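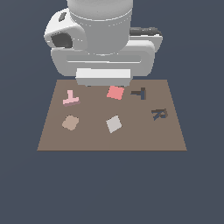 Ticket 462: Success rule gives different results for the same run
Project: Nultaner, tabletop tasks (simulation)
Opened by: Leire Montoya
Assigned to: Fulgencio Barroso
Priority: normal
Status: closed, with one follow-up

Reported problem

I ran the standard batch of 1,000 episodes two times, with the same policy and the same list of seeds. The first report and the second report do not agree. In 105 episodes the result is different: one time it is "success", the other time "rule violation". Our good practice document says in section 13 that a repeated batch must give the same labels. So either the batch is not repeated correctly, or the checker is not correct. I do not know yet which one.

What I already tried: restarted the machine, cleaned the cache folder, used the older version of the checker. The problem stays.

Leire

Comment – Fulgencio Barroso

Thank you for the clear report. Please send me the two log folders complete, also the settings file that was really loaded. The settings file in the repository is not enough, as the launcher can change values at start.

Please do not run the batch again in the same folder. The rule is one folder for one batch, and I would like to compare before something is overwritten.

Comment – Leire Montoya

Both folders are on the Drondus share, under my name. I looked at the loaded settings and I found one difference. In the first run the keep-clear margin is measured from the centre of each piece. In the second run it is measured from the outline. I did not change this by myself. I think it came with the update of the shared defaults.

Comment – Fulgencio Barroso
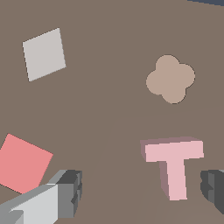
The keep-clear rule says that an open gripper may not come closer to a piece than the margin, except to the piece which is named in the task. The text of the rule does not say from where we measure, and this is the real fault. For a square tile the two methods give nearly the same number. For a pink T with one finger standing just beside its stem, under the crossbar, the centre and the outline give very different answers, and the coral tile that is partly behind the other finger in the camera view is also a difficult case for people who check by eye. Both methods can be defended, but we must choose one and write it down.

I opened a sample of the changed episodes. In every one that I opened, the label changed at this rule and at no other. The positions of the pieces are identical in both logs, so the seeds are good and the batch is repeated correctly.

Comment – Signe Fagerlund

I wrote the first version of the rule, in January. My intention was the outline. The centre was used in the code only for speed, and later everybody forgot it. Sorry for this. I agree that the outline must be in the text.

One question: do we measure on the table plane only, or also in height? The T pieces have thickness, so a finger can be above a crossbar and still very near.

Comment – Fulgencio Barroso

In height also. I would prefer the shortest distance between the finger shape and the piece shape, in all directions. It is slower, but Muthoni Mussa tested it on the Olix machine and the batch still finishes during the night.

Comment – Muthoni Mussa

Confirmed. A small warning for those who label by hand: please do not decide from the overhead camera only. A finger can seem to touch a tile when it is in fact higher. Use the overhead view together with the side view, and if the two views do not give a clear answer, write "unclear" and leave it for the distance check. "Unclear" is an allowed label. A guess is not.

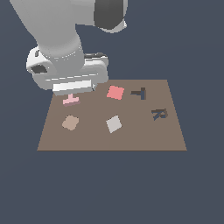

Resolution

1. Rule text changed. New wording: "The margin is the shortest distance between any part of the gripper and the outline of the piece, height included."
2. The measuring method is now a required value in the settings file. When it is missing, the batch does not start.
3. The launcher prints the loaded settings at the top of the report – the complete file, not only the changed lines.
4. Shared defaults may be changed only with a new version number and a note to all users of the Olmedo branch.
5. Old reports stay as they are. They get a line at the top with the method that was used. Please do not correct the old labels by hand.

Check after the fix – Leire Montoya

I ran the batch two more times with the new checker, each in its own folder. All labels are the same in both reports. I also compared with the second run from the original report, and a few episodes are different there, which I expected because height was not measured before. From my side the ticket can be closed.

Follow-up

Nuria Llorente will look if the same centre method is still used in the placement rule. She will open a separate ticket for it. Please put new comments on that subject there and not in this one.

Closed by Fulgencio Barroso, October 8, 2023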